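Workshop notebook -- August, Saturday, started at the bench just after breakfast

Long entry today, so get yourself a coffee if you're reading this over my shoulder, Darren. I want to get the dye notes down while my fingers are still orange and I can remember which jar was which.

We're on the second madder bath for the Palluveck blankets. The first one came out brick, a perfectly nice brick, but the customer sent us a snippet of her grandmother's shawl and that is a good deal pinker. I went back through the old pages and found that the last time we got anything close to it we had used the Estier root, ground coarse, and had kept the pot much cooler than I've been keeping it lately. I'd gotten impatient, I think. It's been a hot month and standing over a kettle makes a person hurry.

So, today's bath. 300 grams of root to 950 grams of wool, which is leaner than I like, but there's only the one bag of Estier left until the new order shows up. Root soaked overnight in the blue enamel pot, poured off the first yellow water in the morning and kept it in a jar with a lid (labeled! I am learning). Wool was mordanted with alum on Thursday and has been sitting damp in a towel ever since.

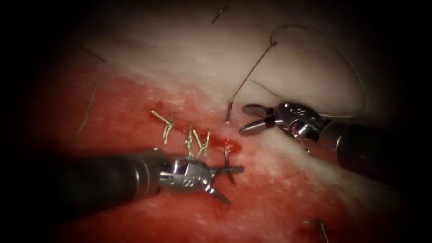
Brought the pot up very slowly, over most of the morning, and turned the skeins by hand with the long dowel every time I finished a row of the sample on the small loom. That turned out to be a lovely way to keep time and I got a good bit of the sample woven too. By lunch the wool had gone from peach to a soft coral. I very nearly pulled it then. Darren Whitlock, who has more patience than I do and also wasn't the one sweating, talked me into leaving it in to cool overnight.

A word on the water, so we quit arguing about it. The rain barrel gives us a softer, pinker color and the tap gives us more orange. I dyed one little skein in each and tied them to the card inside the cupboard door, with a knot in the barrel one. Please don't untie the knot. If we run short of rainwater I'd sooner put the job off a week than mix the two, although I know the shelf is getting full and the Amin cushions are waiting behind it.

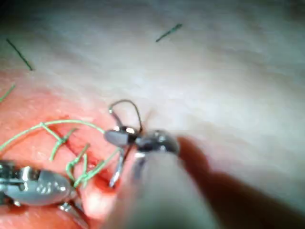 The Hirnix yarn is another story. It's beautifully spun and I'd happily knit with it all winter, but it takes color in streaks, and washing it a second time made hardly any difference. I suspect there's still spinning oil in there. Next try will be a longer soak with the plain soap, hot as the wool can stand, then 2 rinses and no skipping the second one because somebody wants to go home -- I mean me. I cut 14 short lengths for testing and pinned them in a bag over the sink.

Left to do: weigh the skeins once they're dry, write to Palluveck with a snippet in the envelope, and find out whether the spent root has enough left in it for a pale bath. I hate to throw it on the compost if there's a peach in there yet. My guess is there is, and it would look sweet as a border stripe next to the undyed gray.

Pot is off the heat, lid on, dowel across the top. Don't peek before morning.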